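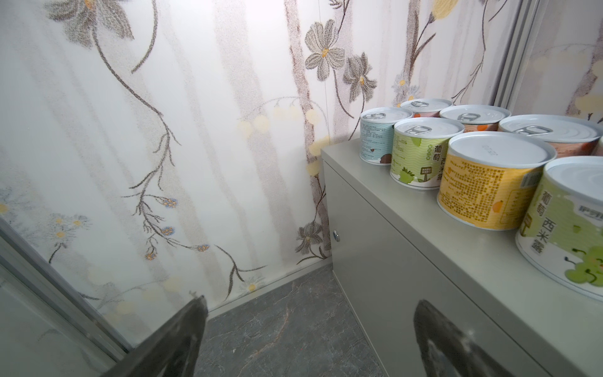 Wallpaper with a Printed Pattern: Frequently Asked Questions

These answers cover patterned wallpaper in rooms with a hard floor and a baseboard. They apply to the botanical designs in the Hegyi range, including the pale white ground with taupe and gray striping, branching brown stems and gray, blue, yellow and white flowers. Questions about plain or textured papers are handled on a separate page.

Last revised 15 July 2020 by Rozália Bárány, Damitholm showroom.

CHOOSING AND ORDERING

Does the fine vertical striping have to line up between strips?

No. The stripes are thin and grainy, and small differences between neighboring strips are hard to see. The stems and flowers do have to line up. Match on a branch that crosses the seam at eye level, then check a second one lower down.

Is it a straight match or a drop match?

Check the symbol on the label of each roll. A straight match repeats at the same height on every strip. A drop match shifts the pattern by half a repeat on every second strip and uses more paper. Both kinds are sold in the Hegyi range, sometimes in the same colors, so the label is the only reliable guide.

How do I work out the number of rolls?

Measure the full width of the walls and the height from the top of the baseboard to the ceiling. Add one full pattern repeat to the height, plus a trimming allowance at both ends. Divide the length of a roll by that figure and ignore the remainder. The result is the number of strips you get from one roll. Divide the total width by the width of a strip, round up, and you have the number of strips needed.

Do not subtract windows or doors unless they are wider than two strips. Do not subtract the wall behind a cabinet at all, unless the cabinet is built in and sealed to the wall.

What is a batch number, and do I need to write it down?

Yes, write it down. Rolls from different print runs can differ slightly in the ground color. On a pale ground the difference shows as a step at the seam, mostly in daylight. If you have rolls from two batches, hang one batch per wall and change over in a corner.

Batch 187 and batch 1124 of the botanical design should not be used on the same wall. The ground in 1124 is cooler. Customers holding both may exchange unopened rolls in Damitholm or Drustton.

Can I order a sample first?

Samples are cut from current stock. A sample may not include every motif. The large gray flowers are widely spaced and often fall outside the cut, so look at a full length in the showroom before deciding whether the scale suits the room.

PREPARATION

Can I hang it over old wallpaper?

We advise against it. Old paper can lift when the new paste wets it, and dark print underneath may show through a pale ground. Strip the wall, wash off the old paste, fill, sand, and apply a primer in white or a pale shade.

Should the baseboard come off?

It can stay. A thin baseboard gives a clean line to trim against. Use a wide broadknife and a new blade, and press the paper well into the angle before cutting. If the baseboard is to be painted, paint it first and let it harden fully.

The floor under my wall is dark tile. Does that matter?

Only for cleaning. Paste dries as a pale film on dark tile, and it is most visible on a marble pattern in side light. Cover the floor up to the wall with plastic sheeting under an absorbent layer. Plastic on its own is slippery once paste drips on it. Remove splashes with clean warm water the same day.

HANGING

Where should the first strip go?

Start at the most visible part of the wall and work outward in both directions. With a branching pattern, decide first which large flower should be seen whole. Hold a dry strip against the wall, mark the height, and move it up or down until the flower clears the ceiling line. Some motifs will always be cut at the top. It is better to cut a branch than the middle of a bloom.

Draw a plumb line before pasting. Do not use a door frame or the side of a cabinet as a vertical reference.

Do I have to move furniture away from the wall?

Freestanding pieces, yes. Stopping the paper at the side of a cabinet leaves a raw edge that collects dust and lifts. The stems in this design run for long distances, and a stem that continues behind a cabinet looks more natural than one that ends at its corner. Only a fixed unit should be papered around. In that case leave a narrow overlap and tuck it into the joint.

How long should I wait before pushing the furniture back?

Wait until the seams are fully dry, then leave a small gap for air. On an outside wall in cold weather, leave a wider gap. The largest number of complaints about mold behind cabinets reaches us in February, and in most of them the cabinet was standing tight against an unheated wall.

What about aluminum frames and glass next to the wall?

If the frame is fixed to the wall, trim the paper to it and seal the joint with a thin bead of acrylic sealant. Silicone will not take paint and can stain the edge of the paper. If the frame is movable, store it elsewhere while you work. Paste left on bare aluminum can mark it. Wipe it off with a damp cloth before it dries, and do the same for glass.

CARE AND REPAIR

Can the wallpaper be washed?

See the wave symbols on the label. One wave means that fresh paste can be removed with a damp sponge and nothing more. Two waves mean light cleaning with water. Three waves allow a mild soap solution. Work from the bottom up - runs of water on a dirty dry surface leave streaks that are difficult to remove.

Cans, bottles and similar items on top of my cabinet have marked the wall. How do I prevent this?

Keep a gap between the items and the paper. Rims scuff the print when things are lifted down, and metal that stands in contact with a damp wall can leave rust. Light scuffs on a two-wave or three-wave paper can usually be reduced with a soft white eraser. Test it in a corner near the floor first. Printed areas are more sensitive than the ground.

How do I patch a tear?

Tear a piece from a spare roll instead of cutting it. A feathered edge is less visible than a straight one. Choose a piece with the same motif and make it larger than the damage. Paste it on, align the stem or petal, and press from the center outward. In an open area with no motif, align the stripes.

For damage over the width of a hand, replace the whole strip. Keep at least one unopened roll for this purpose.

A seam has opened. What should I use?

Ekon seam adhesive, applied behind the edge with a fine brush. Wait for the time given on the tube, then close the seam with a roller. Use light pressure. A heavily rolled seam turns shiny, and this cannot be reversed.

Will the colors fade?

All printed papers change to some degree in direct sun. The lightfastness symbol on the label shows the rating. Paper behind a picture or a tall cabinet will stay closer to its original color, and the outline may show when the furniture is moved.

RETURNS AND CONTACT

Can unused rolls be returned?

Unopened rolls with an intact label can be returned within 18 days of purchase. Opened rolls cannot be returned, with one exception: print faults. Stop after the second strip if you notice a fault. Claims for walls that have been papered completely are not accepted.

Who deals with print faults?

Anathi Mahlangu in Drustton, extension 456. Have the batch number ready, along with a short length of the faulty paper.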